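Put the Gripper on Something You Own

Most home robot arms end up stacking blocks. I have been around enough of them to say this without much risk. A person spends a winter building the arm, gets the joints to move, and then films it putting a red block on a blue block. The film gets some nice comments. After that the arm sits on a shelf with its cables tied up.

I think the blocks are the problem. If you are going to build an arm at home, or in a shared shop the way I did, you should point it at an ordinary household appliance as early as you can, and you should keep it there for a long time. I don't mean a new appliance bought for the purpose, with the doors taken off and tape marks on the table. I mean one that was made for human hands and has been used by them.

My own arm is called Gudari. It was built over the better part of two years at Albers, the shared workshop where I rent a bench and a locker. The budget was 2000 dollars and the final bill was 3489. Nearly 400 of that went to parts I replaced before I understood why the first ones had failed, mostly gearboxes on the second joint. I mention the cost so it is clear I am not talking about lab equipment. The motors are hobby motors. The base is bolted to a bench that I also use for other things.

For the first few months I did what everyone does. I had foam cubes and a flat mat, and the arm learned to pick up a cube and set it down. It got good at this quickly, and I took that to mean the arm was good. What I had was an arm that could reach down from above toward a soft object on a flat surface with nothing near it. There are very few jobs in a house that look like that.

The person who talked me out of it was Arne Buschmann, who has the bench next to mine and repairs espresso grinders and small kitchen machines. He watched the cubes for a while and asked when I was going to make it open something. I said the grip force wasn't tuned yet. He said it never would be if all I grabbed was foam. I was annoyed about that for a week or so, and then I started bringing things in from home.

The first was a kitchen drawer in a frame of scrap lumber. The second was a lunch box with a snap latch, and it broke two fingertips. After those I moved to appliances with lids, and I have stayed with lids since. They are harder than drawers and they are everywhere: washers, rice cookers, bread machines, trash cans, printers.

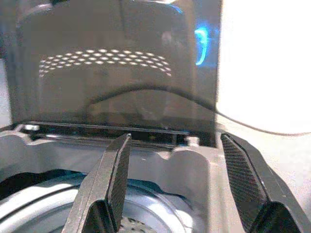
A lid asks for several things that a block never does. It moves on a path you don't get to choose, and if your path is different the arm fights the hinge. It may have a catch that needs a certain push before anything moves. It can also be in the way after it is open, because a raised lid stands right where the arm would like to swing. Once it is up, you have to work in the space that is left. With the fingers down in front of a raised panel, over a rim that has rounded notches in it and a metal bowl set lower down, there is not much room on either side for a sloppy approach. The panel is tinted and you can partly see through it, and it has reflections on top of that. A band of bright dots and a blue glow show up on the dark surface, and a plain vision program will happily decide that those are objects. Mine has made that kind of mistake with shiny lids many times. There is no foam cube that will teach you about it.

I should be fair to the people who disagree with me, and there are several at Albers. The usual argument is that you learn one thing at a time. Blocks let you separate the problem of the arm from the problem of the world. If the arm misses a cube, you know the arm is wrong. If it misses a latch, it could be the arm, the camera, the latch, the light, or the table having been bumped. One member has a smaller arm he calls Jivau, and he has kept it on blocks and pegs for over a year. It is more accurate than Gudari, and by a wide margin. He can put a peg in a hole with a gap I would not even try.

I accept the argument for the first few weeks. You need to know that your joints go where you send them, and a cube is a fine way to find out. My objection is to what happens next. Accuracy is pleasant to work on because the number gets better every weekend, so people keep working on it, and the arm becomes very good at being accurate on a flat mat. When Jivau was tried on a bread machine in October, it went exactly where it was told and pressed straight down on a lid that needed to be pushed back and then lifted. It pressed until the motor shut off. The position was right and the job was not done.

Gudari is less accurate and gets more lids open, and the reason is dull. It has grip pads that give a little and a wrist that is allowed to be pushed around. I added the soft wrist after the lunch box. I would not have thought of it while I was stacking cubes, because with cubes a stiff wrist is better. The task decided the design. If I had gone on with the easy task I would have gone on making the arm stiffer and tighter, and been proud of it.

The same goes for the camera. I started with one camera on a pole over the bench, and it worked well for blocks. The first time the arm reached into a deep housing, the arm itself covered the view. I moved the camera, then moved it again, and then put a small one at the wrist. The wrist view has its own troubles. The fingers take up a large part of it, the exposure jumps when the arm turns toward a window, and cables wander through. But it sees the place where the work is happening. That is worth more to me than a clean picture of my own forearm from above.

There is a second argument against appliances, which is that they break. This is true. I have cracked a lid and bent a hinge pin, and I stripped the latch on a rice cooker that my sister had lent me. My answer is to buy used. The thrift store near the shop has a shelf of small machines, and few of them cost more than 25 dollars. Leave them unplugged unless you truly need them running. Drain anything that holds water. If you do need power, have a switch where your hand already is, and don't run the arm from across the room while you get coffee. I did that once with the drawer and came back to find it on the floor.

I would also say a broken hinge is useful information. A foam cube will take any amount of force and come back to its shape, so it hides a heavy grip. You can run for months with far too much force and see nothing wrong. An old plastic lid will tell you in one afternoon.

What I am asking for is a change in what we show each other. At Albers we have an open evening every so often, and the arms that get the crowd are the fast ones. Speed looks good. A machine taking most of a minute to find the front edge of a lid, miss it, back off and try again does not look good, and visitors drift away toward the laser cutter. So people who build arms learn to show the fast thing. Then new builders see the fast thing and copy it, mat and cubes included. I did it too.

I would like to see the slow runs, with the failures left in. I would like the builder to say which appliance it was and how old, how many times it was tried, and what got changed afterward. When somebody tells me their arm opens a washer, I want to know if it was the same washer in the same spot with the same light. I keep a notebook for this now, in pencil, one page per appliance. Much of it is not flattering. The pages on the bread machine say "slipped" so often that I started writing only the letter.

There are plans online for a project called Vatura, a kind of test board with standard latches and hinges mounted on a panel, meant for home builders. I have looked at the drawings and it is careful work. I would use one for checking that I had not broken something between sessions. I would not use it in place of the real machines, for the same reason I stopped using cubes. Every latch on a test board faces you, at a good height, with clear space around it. In my kitchen the latch is on the left, under a cabinet, next to the toaster cord.

None of this needs a better arm than the one you have. If your arm can pick up a cube three times in a row, it is ready to fail at a lid, and you will learn more from that than from picking up the cube again. Start with the lid already open a little if you have to. Put a strip of tape on the edge so the camera can find it, and take the tape off later. Keep the broken fingertips, with the name of the appliance written on each one. Mine are in a coffee can on the bench, and the next thing in line is a sewing machine case with two metal clasps that even I have trouble with.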